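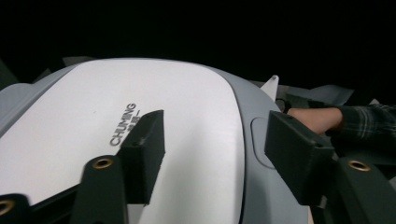 Aparato de plástico blanco y gris, marca CHUMING

Lista de revisión de seguridad para encuentros de fans con creadores
Sala Kilgate – convivencia de la comunidad Rovemby
Revisión hecha el 28 Dec 2023 por Mared Landeg, con notas de Heledd Prothero

Hola a todas y a todos. Como en el encuentro de otoño hubo tantas preguntas sobre quién miraba qué, dejo la lista entera con mis comentarios, que me han salido un poquito largos (ya me conocéis). Lo marcado como PENDIENTE hay que cerrarlo antes de febrero, cuando vienen los dos canales invitados, Sesusach y Eynon, y la sala se va a llenar de gente que lleva meses esperando una foto con ellos.

1. ACCESO Y COLAS

1.1 Puerta principal abre hacia fuera y sin pestillo: CORRECTO
Va suave. Heledd la probó cargada de bolsas, que es como entra todo el mundo.

1.2 Cola exterior con vallas y pasillo libre: PENDIENTE
La última vez se apuntaron 823 personas en la lista de espera, y aunque solo entren las de los turnos, muchas se acercan igualmente a ver si hay suerte. Las vallas que tenemos llegan hasta la esquina y ahí se acaba el orden. Pedidas más.

1.3 Turnos de 60 personas como máximo: CORRECTO
Se queda como estaba. Sé que varias cuentas de fans han pedido ampliarlo y lo entiendo de corazón, pero con la mesa de firmas montada no cabe más gente cómoda.

1.4 Pulseras numeradas por turno: CORRECTO CON OBSERVACIÓN
Los colores del turno de mañana y el de tarde se parecen demasiado con la luz de dentro. Cambiar uno de los dos, el que sea.

2. ZONA DE FOTOS Y FIRMAS

2.1 Photocall anclado por detrás: PENDIENTE
Se mueve al apoyarse. No mucho, pero la gente se apoya, se abraza, salta – y con razón, que están contentísimos. Pedir contrapesos para las patas.

2.2 Cables de los focos cubiertos: CORRECTO
Canaleta nueva en todo el recorrido. Una maravilla comparada con la cinta del año pasado.

2.3 Distancia entre la mesa y la primera fila: CORRECTO
Se ha medido con la mesa larga ya colocada. Si al final ponemos la pequeña, repetir.

2.4 Mesa de regalos vigilada: CORRECTO CON OBSERVACIÓN
Sí a cartas, dibujos y peluches pequeños. No a comida casera ni a nada que se enchufe. Por favor, decidlo con cariño en la puerta, que hay quien ha pasado semanas haciendo galletas.

3. INVITADOS

3.1 Salida aparte para los creadores: CORRECTO
Da al patio de carga. No publicar fotos de esa puerta, ni siquiera después del evento.

3.2 Llegada sin anunciar en redes: PENDIENTE
Falta que los dos equipos nos confirmen por escrito que no habrá directo desde el coche. Ya pasó una vez y tuvimos a media cola corriendo hacia el aparcamiento.

3.3 Camerinos separados: CORRECTO
Ya sé que por los foros circula que los dos canales no se hablan y que uno dejó de seguir al otro. De eso no sé nada y tampoco nos toca saberlo. Los camerinos van separados porque así lo pide cualquier invitado, y os ruego que no se comente en la cola.

4. EMERGENCIAS

4.1 Extintores accesibles y dentro de fecha: CORRECTO
Uno estaba tapado por un cartel a tamaño real. Ya se ha movido el cartel.

4.2 Salidas iluminadas: CORRECTO
Revisadas con la sala a oscuras.

4.3 Punto de agua y rincón tranquilo: CORRECTO CON OBSERVACIÓN
El rincón tranquilo tiene 2 bancos y hacen falta más asientos. Siempre hay alguien que se marea de los nervios, o un padre que ya no puede más con los pies. Heledd propone ponerlo más lejos del altavoz y me parece muy bien.

4.4 Botiquín completo: PENDIENTE
Faltan tiritas y suero. Lo compra Heledd.

4.5 Menores sin acompañante: CORRECTO
Autorización firmada y teléfono de contacto en la ficha de inscripción. Sin ficha no hay pulsera, aunque vengan con lágrimas en los ojos, que vendrán.

5. SONIDO Y PANTALLA

5.1 Volumen probado desde el fondo: CORRECTO
5.2 Pantalla fijada a la pared: CORRECTO
5.3 Preguntas del público leídas antes por moderación: CORRECTO CON OBSERVACIÓN
Llegaron 40 para la prueba y hubo que apartar bastantes que eran cotilleos sobre parejas. Las que hablan de los vídeos pasan todas.

Comentario de Heledd: en el 1.2 añadiría una persona fija en la esquina, con chaleco, desde que se abran las puertas. Y en el 2.1, mientras no lleguen los contrapesos, que no se monte el photocall.

De acuerdo con las dos cosas, lo paso al plano. Si veis algo que se me haya escapado, escribidme por el grupo de organización y lo añado a la próxima revisión.

Mared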